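## A good deep bin, and what to do with it

9 Mar 2018

I have become a bin person. If you'd told me that a year ago I'd have laughed, but after a winter of sorting out the workshop at Clididberg I now have firm opinions on open-topped metal bins, and the tidying pages of this newsletter seem the right place to share them!
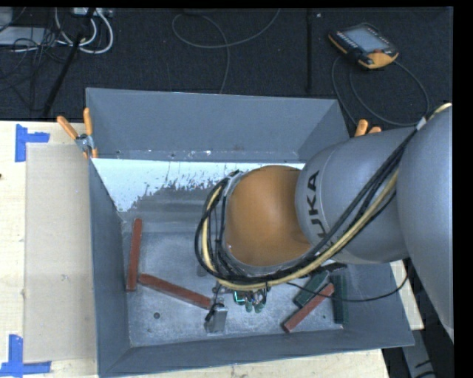 We started with shelves, as most people do. Shelves are lovely for things that stand up by themselves and hopeless for everything else. Offcuts, odd brackets, bundles of strapping, the bits that come off one job and might do for another - they slide, they topple, and sooner or later they end up on the floor. A big bin with tall sides takes the lot, and you can see what you've got by leaning over and looking in.

The sloping walls were the surprise for me. I'd assumed straight sides would be better (more room, surely?) but small things roll down to the middle of a sloping bin and you aren't forever scrabbling in the corners with your fingertips. Severino Zabala, who looks after the stores at our Olska site, had been telling me this for ages and was very gracious when I finally came round.

**Sorting day**

We gave it a proper go at the start of March. Everything came off the shelves and out of the old cardboard boxes, and we went through 231 items before tea. I'm pleased to say that 50 of them went straight to the scrap pile and another 22 were taken home by people who swore they had a use for them. I took a very nice length of chain. I'll let you know.

What was left went into 2 bins, one for metal and one for everything else. We talked for a long while about having more, with a bin for each size and a bin for each material, and I'm so glad we didn't. With fewer bins you put things away without stopping to think, and the bench is clear again by the end of the afternoon.

A few things we picked up along the way:

- Put the bin where you work. Ours spent its first week by the far door and stayed almost empty, while the benches filled up nicely.
- Keep the top open. We tried a board over one of them and it became a shelf within the hour.
- Heavy pieces go in first, and lower them by hand. A tall metal bin makes a tremendous noise when you drop something into it, as the office upstairs pointed out.
- Anything smaller than your thumb wants a tub of its own.
- Empty it right out once a month and give the bottom a brush. You'll find your missing tape measure.

Don't fret over scuffed paint, either. A bin that gets used will pick up marks, mostly low down, and they do no harm at all. Svetozár Charvát offered to repaint ours and we were very tempted by the colour card, but we've put his talents to work on the cupboard doors instead and they look splendid.

**If you'd like to try it**

The Cenddale group are planning a sorting day of their own before the end of March and would be glad of extra hands, so do bring gloves and something to eat. Dimitrov will be lending the trolleys again, the ones with the good wheels.

And please keep sending in your own storage tips! Last time's piece on hanging up extension leads brought in a whole pile of letters, including two completely opposite ways of coiling a lead, both very strongly argued. We'll print the pair of them in the next issue, with drawings.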